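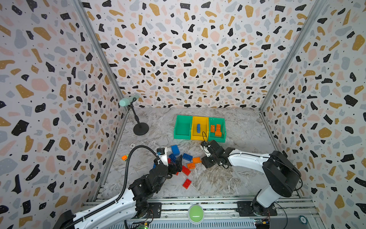
Blue in the yellow bin, orange in the green one on the right

Sorting loose bricks: by colour or by shape?
Narnunbridge Brick Club forum > Storage and sorting

plumduff
I have taken on a mixed lot from the Visser clearance shop, 2550 pieces by the receipt, all tipped into one sack. I'm doing it by colour first into open-fronted plastic bins, green and yellow, pushed up side by side. The bin colour has nothing to do with what goes in it. I had those bins already and wasn't going to buy more.

Two questions. Is colour first a mistake? And does anyone sort on a patterned surface? I like a light grey marble-look floor under the bricks, but I'm having second thoughts about terrazzo for the sides. It has black, mustard and pink flecks in it.

oldtin
Colour first is a mistake. You will end up with a bin of red and then spend an evening digging through red for one small piece. Your eye picks out a colour in a mixed heap with no trouble. It does not pick out a shape in a heap that is all one colour.

Sort by shape, then split by colour only if a bin gets too full.

plumduff
That makes sense for a big collection. A lot of mine are plain chunky bricks though, so I'd have one enormous bin of those and very little in the others.

hedgerow_k
I'm with plumduff on this. My two build by colour and nothing else, so that is how it gets put away. If it's sorted in a way they don't understand it all ends up in the wrong bin by teatime.

On the bins themselves - open fronts are good for getting at things but they don't hold much before bricks start coming out over the lip. Mine take 200 small ones at a push. I use a deeper tub for anything I'm not working on.

oldtin
If it's for children then fair enough, colour. I was thinking of someone who builds from a parts list.

tarn_lane
Patterned sides don't matter at all in my experience. You look down at the bricks, not across at the walls. What matters is the floor. I had a speckled worktop and kept losing small black pieces on it. Pale with faint veining is all right, plain is better.

Green bins for green bricks would annoy me too, by the way. You can't tell at a glance whether there is anything in there.

plumduff
Good point about green. I'll keep the greens for orange and red, and put blue in the yellow. The left-hand green one can wait until I've decided what goes in it.

I'm also leaving the pile spread out flat in front of the bins. When it was heaped up I kept knocking pieces off the top and they went off towards the corners.

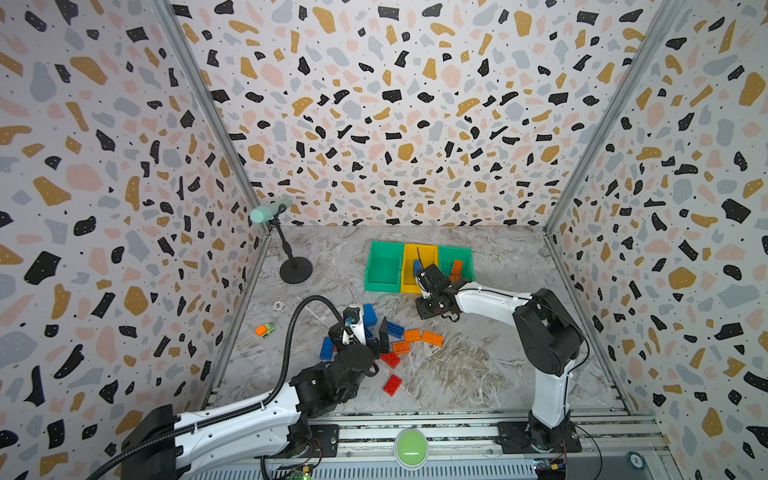

quillet
Have you thought about moving the yellow bin to one end? With two greens next to each other you'd have to remember which is which, I grant you, but a yellow in the middle means blue and orange are always neighbours and a bad throw lands in the wrong one. I label mine on the lip with Mokumeo tape. It peels off clean when I change my mind.

oldtin
Or don't throw them.

quillet
Everyone throws them.

hedgerow_k
Labels are a good idea, but do it after the first full go. I labelled everything at the start and had to redo the lot when I found I had hardly any white.

plumduff
Will leave yellow in the middle for now and see how many strays I get. Is it worth washing them before or after sorting? They smell of someone's loft.

tarn_lane
Before. Warm water, a bit of washing-up liquid, net bag, dry them on a towel overnight. Don't put them in the bins damp.

oldtin
After, if you're going by shape, so you can leave out anything with stickers on. By colour it makes no odds.

plumduff
Before it is, then. 398 pieces done so far and my back is telling me to stop. The Brastton branch are lending me their deep tubs for the rest of August, so the finished colours can go in those and the bins stay free for sorting.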